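Hòa Lại maintains Fundport, a donation plugin for small sites, and spent January rewriting the part that handles recurring gifts. The old version ran every renewal inside one scheduled task. "At 500 donors it was fine," Lại says. "At 2,545 the task timed out and left the rest for the next day."

Version 3 splits the queue into batches and writes a log entry for each one. Batch size is set under Settings – Payments, and the default suits most shared hosts.
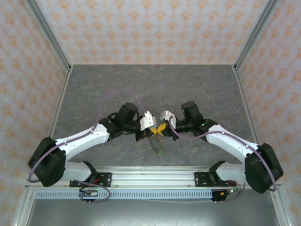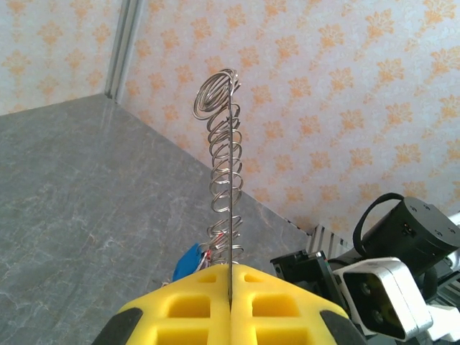
Do existing donors have to sign up again after the update?

"Their records stay in the same table. The update adds one column for the batch number and leaves the payment tokens alone."

Lại advises running the update on a staging copy first. On sites with more than 2,000 active donors, the column should be added from the command line.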